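Elteo refurbishing group — minutes, November

Present: Anouk Martens (chair), Groen bench staff

1. Desktop towers
Stock stands at 38. Side panels come off first and the case goes on its side on the slotted table. Labels stay on the power supplies.
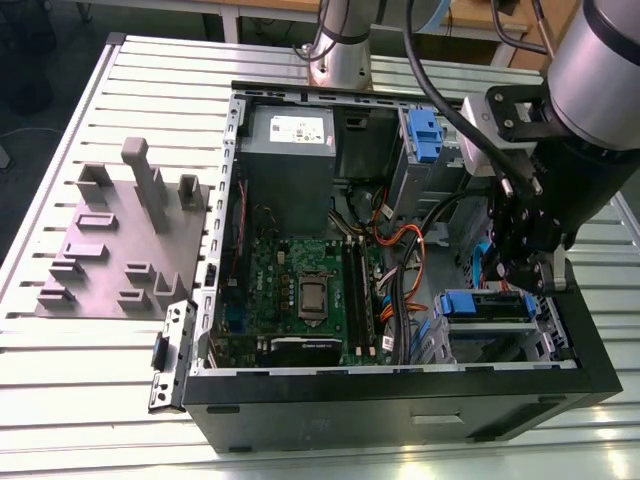
2. Cables and drives
Anouk asked that power wires be tied clear of the memory slots before closing up — agreed. Drives with blue handles stay in their bays until the Vudton list arrives.
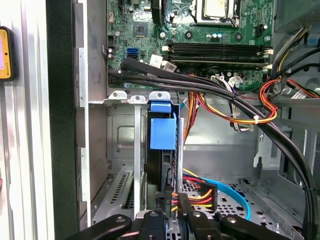

Open tower: board, cabling and drive bay

3. Next meeting
November, 8 a.m.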